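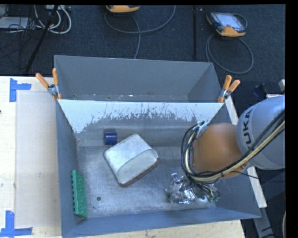

Lockwood parts room, bench and bin check, April

Good morning everyone, and thank you for being patient with me while I got round all the benches this month (there are more of them than there used to be, and I like to stop and talk). I started with the divided metal bin on the wood-topped bench, as that is the one most of you reach into all day long. The divider has lost a good deal of its white finish along the lower border, with scratches and chips down to the gray, and the white reaches lowest over at the left end by the side wall, so please mind your knuckles along that border until I've had a chance to go over it properly.

BIN AND DIVIDER

Bin sits flat on the bench, does not rock: OK
Comment: I leaned on it from every side and it stayed put.

Divider held at both ends: OK, with a note
Comment: Two spring clamps with orange tips, one at each end. Give each one a squeeze and a wiggle at the start of your shift, and if it slides at all, come and find me. I'd like to see a proper bracket one of these days, and I have asked Stovonville for a price.

Divider surface free of flaking: NEEDS ATTENTION
Comment: See my note at the top. I'd like it sanded and recoated before the end of the month. Please don't pick at it!

Compartments clean: NEEDS ATTENTION
Comment: There are pale specks and little flakes along the bottom of the narrow rear side, and a faint brownish stain as well. A brush and a damp cloth ought to do it. The front floor is scuffed and cloudy, but that is ordinary wear and I've passed it.

Loose items put away at changeover: NEEDS ATTENTION
Comment: I know, I know, everybody's busy and the bell goes when it goes. Still, a few things were lying in the front compartment. Whatever you're using, do put it back on its own shelf when you're done with it.

ROOM

Walkway to the Kusadwood racks clear: OK
Comment: Lovely job, whoever moved those pallets.

Shelf labels readable: OK, with a note
Comment: I looked at 156 labels and 15 of them want replacing, mostly on the low shelves where the carts rub. New ones are printed and in my top drawer.

First aid box stocked: OK
Comment: Topped up the small bandages, which do seem to walk.

Extinguisher tag in date: OK

Lights over benches: OK, with a note
Comment: The one nearest the Mokcombe door hums a bit. I've put in a work order, number 463, so you needn't report it again.

I'll be back round at 3:15 to look at the clamps with whoever is on the bench.

Checked by Roy Furnival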